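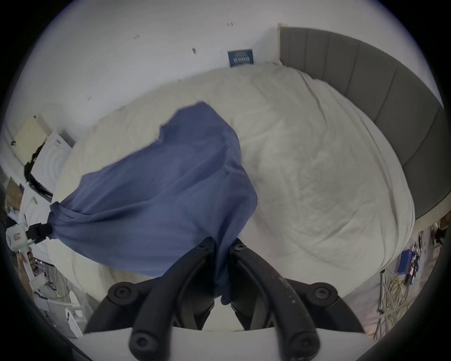

*Pinça manual com um pano azul, sobre a cama da estação de demonstração.*

Pesquisar neste repositório

# Jornidix — dados do dia aberto

Versão de 2020-09-27

## O que contém

Registos feitos durante o dia aberto do projeto Jornidix, na sala da Wostis. Os visitantes assistiram à manipulação de roupa e tecidos em cima de uma cama e, quem quis, experimentou as pinças. O conjunto tem 910 episódios, dos quais 200 foram feitos por visitantes. Os restantes são dos operadores da equipa.

As sessões decorreram em grupos de 10 pessoas. Cada grupo ouviu uma explicação curta, viu uma tarefa completa e passou depois à prática.

## Tarefas

- `agarrar`: pegar num tecido com uma só pinça e levantá-lo.
- `estender`: abrir uma peça sobre o lençol.
- `dobrar`: dobrar uma T-shirt com as duas mãos.
- `livre`: sem instruções, usada só com visitantes.

A tarefa `dobrar` foi a mais pedida. É também a que tem mais episódios interrompidos, marcados com `fim = parcial`. Não os retirámos — servem para estudar recuperação.

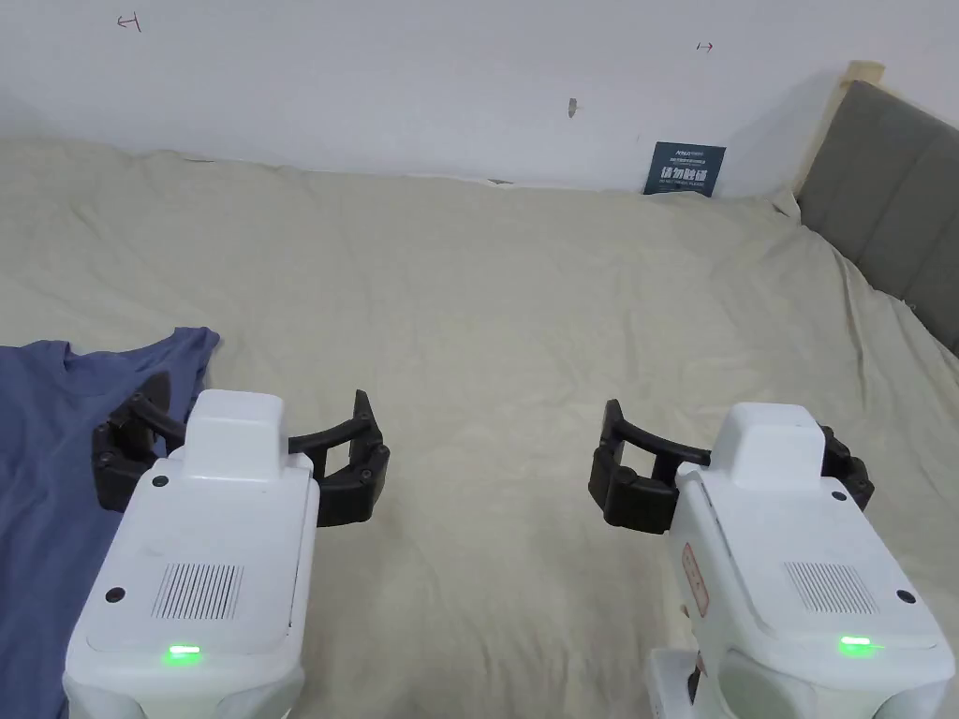 *Par de pinças brancas de dedos pretos; à esquerda, a T-shirt azul estendida na cama.*

## Montagem

As pinças são da série Sarutel e funcionam aos pares ou sozinhas, conforme a tarefa. A cama fica encostada à parede e tem cabeceira estofada cinzenta. A roupa de cama não foi esticada entre episódios, e os vincos variam bastante de um registo para o outro.

Há vistas a partir da pinça e vistas a partir da cabeça. As duas estão sincronizadas em todos os episódios, exceto nos da pasta `fev`, gravados no ensaio geral de fevereiro. Nesses, o desvio tem de ser corrigido à mão.

## Estrutura

```
episodios/
 operadores/
 visitantes/
 fev/
anotacoes/
ong/
```

A pasta `ong` guarda as anotações exportadas pela ferramenta Ông, no formato original. Cada episódio está limitado a 2000 passos; o que passou desse valor foi cortado no fim.

## Limitações

Uma única sala, uma única cama e poucas peças de roupa. Os visitantes seguram as pinças de maneiras muito diferentes, com pausas longas para conversar — convém filtrar pelo campo `parado` antes de treinar.

O som não foi incluído. Para pedir a remoção de um episódio, abrir um pedido no repositório com o número da sessão.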